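Progress report to the Weter Small Grants Program
Portable control panels for the Simberg workshop
Prepared by Doaa Amrani, 03/05/2022
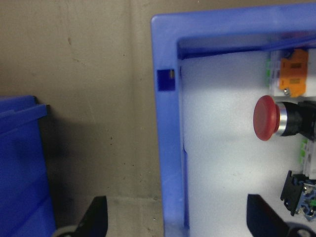
We're a little past the halfway point and I'm really pleased with how this is going! When we applied in December the plan was to replace our old bench displays with training panels that students could carry to a table, wire up, test, pull apart and put away again. The first group of panels is now in use with the evening class, and the difference in how much time people spend with a screwdriver in their hand is terrific.

What we've built

Each kit is a white backing panel that lives in a blue plastic bin. A red mushroom-head push button is fitted to the panel, and the terminal blocks and the other components share the same backing. We tried flat trays first. They looked tidy on the shelf but the buttons stuck up and caught on everything, so we went to bins with proper walls and haven't looked back. A bin can go from the storeroom to a table in one trip, and the wiring offcuts stay inside it while people work.

The red button was the part students asked for most. Nearly everyone in the class has seen one on a machine at work, but very few had ever looked at what's behind the cap. Our first exercise is now built entirely on it: trace the stop circuit, draw it, wire it, then have a partner check it with a meter before anything else happens. It takes 90 minutes with a short break and people are often still arguing happily about contact blocks while we're stacking the chairs.

The terminal blocks get a lesson to themselves. I'd planned to fold them into the second session, but the group was labelling conductors every which way and it was worth slowing down. We now ask for ferrules on every stranded wire and a tug test on every termination — a dull rule, and the neatness of the work has come up enormously since we brought it in.

Spending

The backing panels and bins came in under budget. Components ran over, mostly the push buttons, where the cheaper ones we trialled had caps that worked loose. Noven let us return the unused ones. The overrun is $136 and we've covered it from the savings on bins, so we aren't asking for a change to the grant. We have $300 set aside for replacement terminals and wire to the end of the program, and at the present rate that looks comfortable. Receipts are in the folder shared with your office, sorted by supplier.

What hasn't gone to plan

The printed workbook is behind. I underestimated how long the drawings would take, and Arango, who are doing the layout, quite fairly won't start until every diagram is final. Two are still to come from me. In the meantime students are using photocopied sheets, which do the job but don't survive much handling.

Storage is also tighter than I expected. The bins stack well empty, but with a panel inside you can't put much on top without pressing on the components. We've cleared the lower shelves along the back wall of the storeroom and I'd like to add one more bay of shelving. I'll send a quote separately.

We also had a mix-up with two versions of the wiring diagram in circulation at once, with the terminal numbers running in opposite directions. The older one has been pulled. If your office still has a copy from my first email, please recycle it.

Next steps

The daytime group starts once the remaining panels are assembled. I'm also writing a fault-finding session, where a fault is set on each panel beforehand and pairs swap bins when they've found theirs. We ran a rough version with the evening class and they loved it, so I'd like to give it a full session.

The workbook will go to print at 200 copies as agreed, and I'll forward a proof for your comments before we sign off. You'd be very welcome at an evening class, too — bring closed shoes and we'll find you a bin and a screwdriver.

Doaa Amrani
Program coordinator, Simberg workshop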